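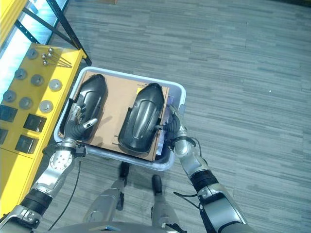

About Prukham

Prukham tests whether general-purpose robots can do ordinary chores in homes and small shops. We do not build robots and we do not sell them. Clients send us a machine and a list of tasks, and we report which tasks it completed, how long each took, and where a person had to step in.

What we test

Our current task list has 132 entries, split between household and shop-floor work. Carrying a loaded tray is one of the shop-floor entries. It calls for two hands, a level grip and parts that are free to slide, such as molded plastic pieces lying on a sheet of cardboard. Other entries cover folding towels, loading a dishwasher, sorting fasteners and restocking a shelf.

Where things stand

Single steps are mostly within reach. Full chores are less reliable. A machine that can hold a tray may still fail at setting it down on a crowded surface, and recovery after a dropped part usually needs an operator. We score the whole chore, start to finish, and list partial results separately. Soft goods remain the weakest category in our reports.

Who we are

Benjie Barredo runs the test floor and writes the task definitions. Jericho Dela Peña handles scoring and client reports. We work from 2 sites: Baird, for shop-floor tasks, and Zadamham, for the household rooms.

Reports

The task list is revised every November. Our scoring sheet, Ollow, is free to download and may be reused with credit. Test slots are booked through the Baird office.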